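Chapter 2
Salt in the Glass

I put salt in my drinks. There, I said it on the first line so you can decide whether you want to keep reading. I don't mean a crusty white rim on a margarita glass (we'll get to rims in Chapter 10, and I have opinions). I mean salt in the drink itself, stirred in, invisible, in an amount so small that most people can't name it when they taste it. They just ask what you did differently.

I learned this the slow way. My first bar job was at a little place called Rendora, where the woman who trained me, Ea Mikkelsen, kept a dropper bottle next to the bitters with no label on it. She'd make a grapefruit sour, taste it off a straw, frown, and add two drops from the mystery bottle. Then she'd taste it again and the frown would go away. I worked next to that bottle for most of a summer before I finally asked. Salt water! I felt pretty silly, and I went home that night and salted everything I owned, including a glass of orange juice (good) and a cup of peppermint tea (please don't).

So what does it do? Mostly, a little salt turns down bitterness. If you've ever seen somebody sprinkle salt on half a grapefruit, you already know this one. The bitter part steps back, and the sweet and fruity parts that were there all along get a chance to talk. In a drink with Campari, tonic, grapefruit, or strong coffee, that can be a big change. In a drink that's mostly sweet and creamy, it's a smaller one, but it still keeps things from tasting flat, the same way a pinch of salt helps a batch of caramel.

You'll notice I keep saying "a little." Once you can taste the salt as salt, you've gone past the useful part and you're making soup. I've made soup. I once served a pitcher of it to my in-laws. 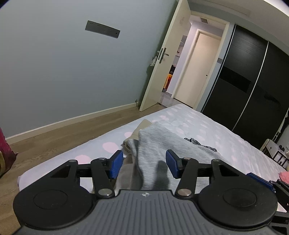
Figure 2.1. Gripper with blue finger pads, held over a bed.

Now, the form the salt comes in matters more than the brand. Dry salt doesn't like cold liquid and it really doesn't like alcohol, so if you throw a pinch of crystals into a stirred drink, a good part of it will just sit at the bottom of the glass and ambush you on the last sip. Shaken drinks are more forgiving, but a pinch is also a terrible way to measure. My pinch isn't your pinch. My pinch on a Saturday night isn't even my pinch on a quiet afternoon.

The fix is a saline solution, a fancy name for salty water in a bottle. Mine is one part salt to four parts water by weight, so 10 grams of salt and 40 grams of water will fill a small dropper bottle and last you a good long while. Stir until it's clear, and keep it in the fridge. Use plain fine salt. Save the pretty flakes for your eggs.

For one drink I start with two drops. Stir, taste, and go up a drop at a time if the drink still seems a bit harsh or dull. With a grapefruit-heavy drink I might land at five. If you're working with something that already brings its own salt, like olive brine or a savory tomato mix, start with none at all and see where you are.

My friend Kolbrún Grímsdóttir thinks I'm too timid about this. She makes a cucumber and gin drink she calls the Celtasau (I've asked what it means and gotten three different answers) and she puts eight drops in it, and it's delicious, so clearly there's room for argument. You'll find her recipe later in the chapter, with her number of drops and mine side by side. Make both and pick a winner.

Before we get into recipes, though, I'd like you to try something easy. Make one gin and tonic, the way you normally would, and split it between two small glasses. Put a single drop of saline in one and leave the other alone. Go back and forth a few times. Some people get it on the first sip and some need three or four rounds, and tonics vary a lot, so if you get nothing, add one more drop and try again. Write down what you notice, even if it's only "less bitter?" with a question mark after it. My own first note just says "rounder," underlined, with a lime stain on it.

Keep that note handy. We'll start with the Salty Paloma, and you'll want something to compare it to.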